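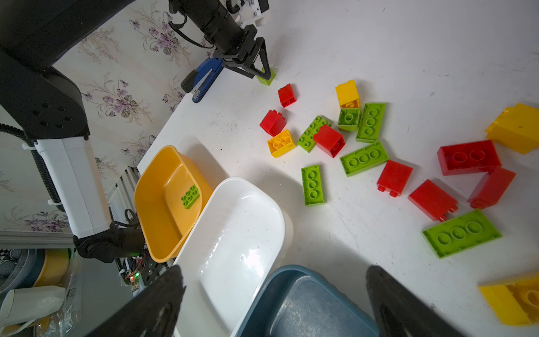

## Visit report: Monditz Learning Materials Depot

**Date of visit:** Friday, September 25, 2020
**Prepared for:** Costello Early Learning Network
**Length of visit:** 90 minutes

### Purpose

The Network borrows construction toys from the Monditz depot for use in its centres and has done so for two program years. The current loan agreement comes up for renewal in December. A visit to the depot was arranged so that the Network could see how returned bricks are sorted, stored and made ready for the next borrower, and could raise several matters recorded by centre staff in the past year.

The visit covered the receiving counter, the brick sorting table, the storage aisle and the dispatch area. The washing room was closed for drain repairs and is not covered in this report.

### Receiving

Returned tubs come in through the side door on Pridska Street and are checked against a paper loan slip. Each tub is weighed at the counter and the weight is written on the slip beside the weight at which it went out. A shortfall is noted but no charge is made unless it happens on a third loan.

The depot holds 528 tubs of construction toys. On the day of the visit a large number had come back together from the school holiday programs, and tubs were stacked along the counter and partly into the corridor. The Network's representatives had to turn sideways to get past them. Depot staff acknowledged this and intend to move the overflow to the rear bay.

Clothing, puzzle pieces and craft items are removed at the counter. The depot asks borrowers to check for these before returning a tub, as the slip already requests.

### The sorting table

Bricks are sorted by colour on a white-topped table, with the loose bricks spread across the surface and the bins set in a row along one side. Three bins were in use: one yellow, one white and one blue. The walls behind are papered in a cream floral pattern with purple flowers, a more domestic finish than is found elsewhere in the building.

The colour of a bin does not match the colour of the bricks that go into it. Green bricks were being placed in the yellow bin and red bricks in the white. The Network's representatives found this confusing at first and asked whether matching bins had been considered. The depot replied that bins are bought in mixed lots and that the allocation is written up at the start of each batch. For young children, who are often asked to help at pack-up time, the Network would still prefer matching colours or a picture label, and this is included in the recommendations.

The pale tabletop was well suited to the work. Small bricks showed clearly against it — a definite improvement on the patterned mats used in several of our centres.
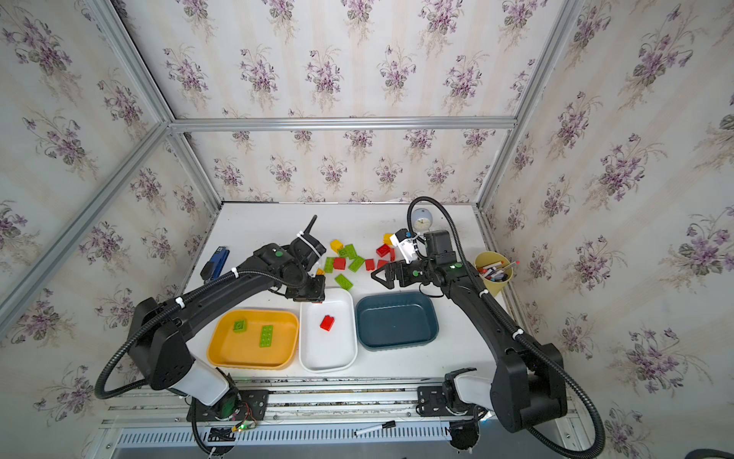
### Storage and dispatch

Sorted bricks are held in the storage aisle on open shelving, with the larger pieces at waist height and base plates on the floor level. Shelf labels were legible and in order. Tubs are made up from the shelves according to the Vudine packing list, a single laminated sheet that sets out the mix of colours and sizes for each age group.

The depot dispatched 1167 loans in the last full program year. Outgoing tubs are sealed with paper tape and placed on the trolley by route. The Network's own tubs for the coming month were already on the trolley, with one addressed to a centre that has since moved. The label was corrected during the visit.

### Matters raised by centres

- **Mixed sizes in toddler tubs.** Two centres reported small bricks in tubs meant for children under three. The depot now checks these tubs a second time before sealing and will mark the lid once this has been done.
- **Cracked lids.** Replacement lids are on order. Centres should continue to report damage on the slip.
- **Late collection.** The Thursday run has been moved to the morning. Centres that close at noon should advise the depot in writing.

### Bins and containers

The white bin has a thick, rounded rim, and the yellow one has rounded corners and smooth walls. Neither shape would be out of place in a children's room. The Network asked whether bins of this kind could be lent with the tubs, and the depot has agreed to a trial at two centres.

The tabletop shows light scuffing. Centres planning to buy a white table for the same purpose should allow for this.

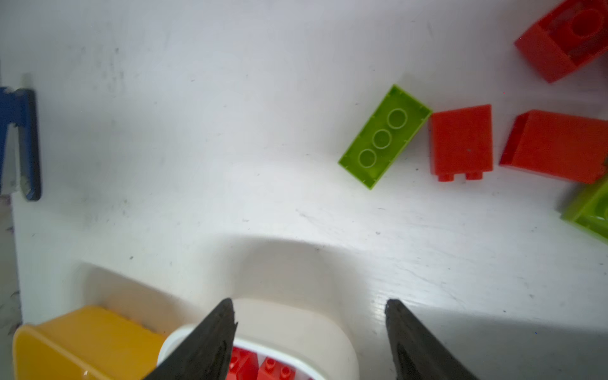
*Red bricks in the white bin at the sorting table, Monditz depot.*

### Recommendations

1. Renew the loan agreement on its present terms.
2. Ask the depot to match bin colours to brick colours, or to provide picture labels, for any bins lent to centres.
3. Confirm in writing the second check on toddler tubs.
4. Arrange a short return visit to see the washing room when it reopens.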